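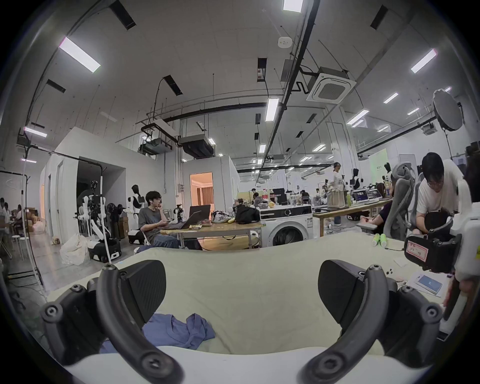
I got my jury summons in April, on the same afternoon the water heater gave out, so it sat under a magnet on the fridge for a good while before I read it properly. My neighbor Kartini Ong had served the year before and told me to bring a sweater, a sandwich and the longest book I owned. I'm passing that along because it was the best advice I got from anyone, and that includes the orientation video.

I was juror number 344. They keep you in a big room on the second floor of the Wavevska County courthouse (the old building, with the stairs that slope toward the middle) and call numbers in batches, and every time the clerk picked up her microphone the whole room stopped chewing. I sat there until after lunch. Then they called 33 of us upstairs for a criminal case and I thought, well, they'll never get to me. They got to me!

The charge was burglary. A hardware store called Rekton had been broken into overnight, and $2,416 was gone from the office along with a box of drill bits. The defense lawyer, Larasati Tjoa, spoke so softly that we all leaned forward in our chairs whenever she stood up. Teguh Liew, for the state, was more of a pacer. I liked them both, which made me feel disloyal to somebody all week long.

What surprised me was how much of a trial is waiting in a hallway. Every time there was something to argue about, out we went, and back in again, and the bailiff lined us up in order each time like second graders going to music class. I knew the backs of two people's heads very well by the end. I also got through most of my book, a history of canals that my brother-in-law gave me and that I had been avoiding for years. It's pretty good once they start digging.

We deliberated for 2 days. I'm not going to go through all of it, and some of those folks might read this, but I will say that people were careful. Our foreman, Sugeng, drives a delivery truck and had the patience of a saint with the rest of us. We asked to see the store's alarm log again, and we spent a whole morning on one line of it, a door opening at 3:10 a.m. with no code entered. In the end we found the man not guilty on the burglary and guilty on a smaller trespassing count. I slept badly that night and then very well the next one.

The check for my service came in the mail and just covered parking and two bowls of soup from the place across the street. Get the lentil. And Kartini was right about the sweater, that jury room is freezing.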